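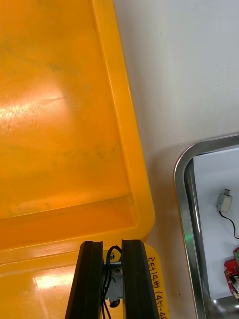 Yellow bin and steel tray, left arm.

Notes from the October catch-up on the sorting examples, typed up by me (Alby Hoani), so blame me for the spelling!

We started with the count. Undard now holds 1,653 episodes, and I'd love to say they're all good, but 90 of them have no task sentence and can't go into training yet. I said I'd fill those in before the next meeting (yes, again).

Then the long one - do we keep the bins in the same places? I like them fixed, it's easier to reset between goes. But the last policy got very attached to one corner, so we agreed to shift the bins a little after every 9 episodes and write the change in the log.

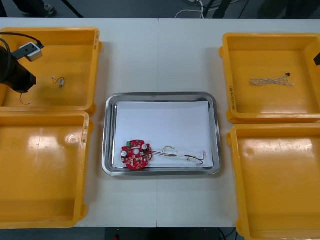
Raluca Surdu wasn't keen on that and said shifting bins only helps if the parts land differently too, and she'd sooner see 3 starting positions for each part first. Fair point, and we're doing both.

Fumbled grasps: keep them if the operator recovers, tag them if not. Lehtinen gets the tagged ones in a separate folder.

Actions
Alby - missing task sentences
Raluca - starting positions, one page, pinned up by the table
Both - try the new reset order at 10 am

Wires put off until next time.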